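Strand Bench Arm by Karlow

Home > Workshop and Kitchen > Arms and Grippers > Strand

A small arm for small jobs, eventually

Strand is a tabletop arm with a two-finger grip and a modest opinion of itself. It will pick up light things from a flat surface and put them down somewhere else on the same surface. If that sounds like a fair description of your teenager, please note that Strand is slower but can be left switched on.

We get asked every week whether it can do the washing up. It can't. We also get asked whether it can sort a drawer of fixings, put the post in a rack, or hand over the next part on an assembly bench. Those answers are more interesting, and they are the reason this page is longer than the one for our desk lamp.

What it does today

With the standard Stodex software, Strand will learn a simple move if you show it 40 times. Once it has the idea, it will repeat the job quite happily with objects that stay put, sit apart from one another and have a side worth gripping. Coloured blocks are its favourite. Small boxes are fine. Pegs are fine if they're standing up.

What it doesn't do today

Cutlery in a heap. Socks. Anything wet. Carrier bags, which it regards as weather. It can't open a jar, and it will push one off the table with great care if you ask it to try. 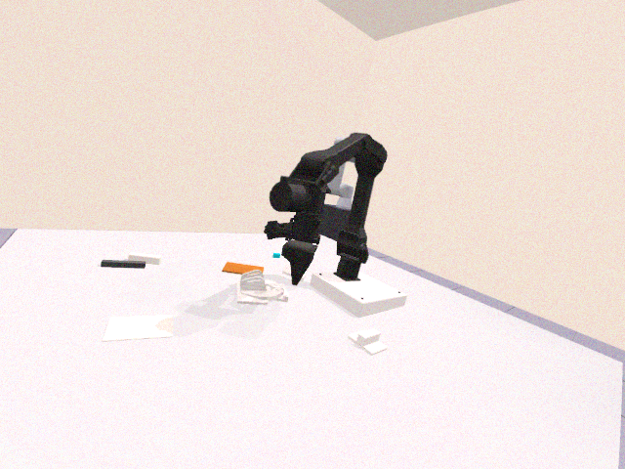
Racking is the chore we use to judge every software update, and we run it in simulation before we let it near anyone's crockery. Slotting a thing into a rack asks for the right height, the right angle and a bit of tact at the end, when the gripper has to let go without taking the rack with it. The blocks and bars are the easy half of the test. The orange rectangle lying flat behind the rack is harder, as it offers very little edge to get hold of, and the thin white sheet on the near side of the table is worse still. A person slides paper to the edge of the desk and pinches it. Strand, at the time of writing, presses down on it and thinks.

Small pieces bring troubles of their own. The cyan block by the finger tip is the sort of thing you'd sweep up without looking. Strand has to look, line up, close and lift, and on a bad run it nudges the block and has to begin again. Our advice for a real bench is to leave a gap round everything and keep the front of the table clear.

Is it ready for your house?

For a shop counter or a light assembly bench with the same parts every day, yes, if you're patient on the first Saturday. For a kitchen, no. Kitchens move about too much.

In the box

Strand arm with gripper
Bench base and fixing screws
5 spare finger pads
Power supply and lead
Stodex licence for 2 computers
Quick start booklet (the long one is online)

Works with

Tronari rail mount, sold separately. The rail lets Strand travel along a bench and be unhelpful at both ends until you've taught it the second one.

Guarantee

5 years on the joints. Finger pads are treated as wearing parts. Breakages of mugs, jars and ornaments are not covered, and please stop sending us the bits.

Delivery

Orders placed now ship in October.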